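Snack box notebook – Wednesday, late morning into afternoon

Kirsten asked me to write this one up properly, seeing that my last entry was two lines and a coffee ring, so I'm settling in with the door shut and going to give it the full treatment. The subject is the sweets box, the one we put out for visitors and for ourselves around four o'clock, and the question of how to get it packed so that people can find what they like without tipping the whole lot out.

Where we were at the start: the delivery came up from Honkanen before ten and I signed for it. The invoice says 19 bags, which matches the order Tineke placed in July, and I've filed the paper copy in the blue folder with the others. The total weight on the slip was 890 g, and I wrote that on the whiteboard too, mostly so Ovidiu would stop asking me for it. Nothing split, nothing squashed, and the tape came off the carton in one long piece, which pleased me more than it should have.

1. Choosing the box

We had been using a deep plastic tub from Kudier, and I was fond of it, but anything small went straight to the bottom and stayed there until somebody got desperate. Pieter had the idea of going back to plain cardboard, open at the top and low enough that you can see most of what's in it. The one we settled on has a white and blue check on the sides and looks quite cheerful, a bit like a picnic. I put it in the middle of the marbled table and we filled it the lazy way first, everything in together, to see how bad the lazy way really is. Pretty bad! The orange and red packages do well because you spot them right away, and the rest turns into bits of green and yellow poking up between them. The pink and purple bag stayed out on the table toward the back right for the time being.
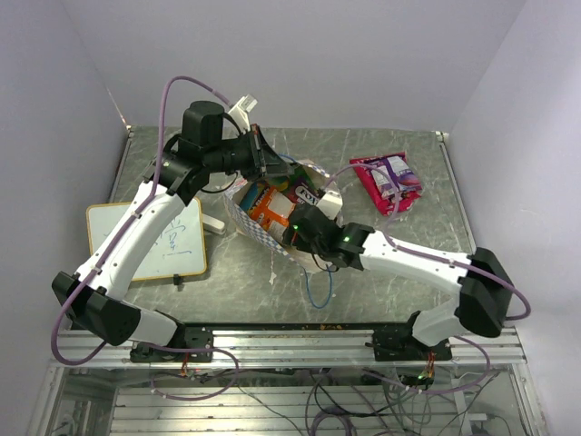
2. Flat or standing

I have been a standing-up person for years and I'd like that on the record. Bags on their ends, top seals up, like files in a drawer – you flick through and pull the one you want. Bláthnaid is a lay-them-flat person, and she made her case very patiently while I was eating a sandwich. Her point is that a bag of hard candy has all its weight at the bottom and slumps over as soon as its neighbor is taken away, so by the second day you've got a heap anyway. If they go in flat and overlapping, each one a little way down from the last, the names still show and nothing has to be propped up.

We tried hers on the tabletop first, outside the box, with a couple of bags to judge how much overlap you can get away with. The Fox's bag is a good one for this. The big REAL on the red band and the oval logo with FRUITS under it sit far enough over to the left that you can lay a purple bag partly on top and still read what you've got. I would have guessed you'd lose more than that. You do cover part of the little picture of the candy, and a piece of the white panel up top, so anybody who needs to check ingredients will have to lift the top bag. I've made a note to ask Tineke whether we should keep a printed list taped inside the cupboard door. She'll say yes, and then it'll be my job, so maybe I'll ask her on a Friday.

The other thing I noticed is how much the top seal matters. A stiff crimped strip makes a natural handle, and if it's left sticking up a bit, you can take hold of the bag by it and leave its neighbors alone.

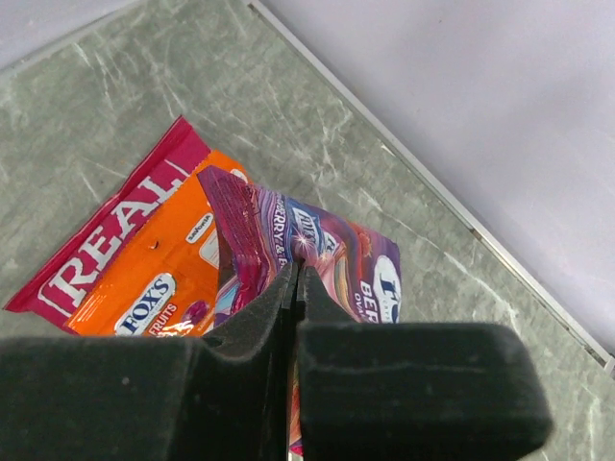
Overlap test, purple bag over the Fox's Fruits. Seal folded and raised.

3. What I'd do for the real packing

Biggest bags in first, flat, names all facing the same way (toward the door, please, Ovidiu). Purples and pinks on top of the oranges and not the other way round, going by the test above. Seals up. No more than 2 layers, and whatever doesn't fit goes back in the cupboard until there's room. If the check box turns out too small I have a Lolis carton under my desk that's more than 491 mm long, but it's a gloomy brown thing and I'd much prefer to keep the nice one.

Left to do: ask Pieter if he wants the plastic tub for the cable ties. Wipe the table down before the four o'clock crowd. Find out who's ordering next, and whether Cindport still does the sour ones, which I miss.

Bláthnaid has read this over my shoulder and would like it noted that she was right. Noted.

Recent entries
Cupboard shelves, second attempt
Labels that peel and labels that don't
Tea drawer: what to keep
Kirsten's list for the big cleanup
Honkanen delivery slips, where they live now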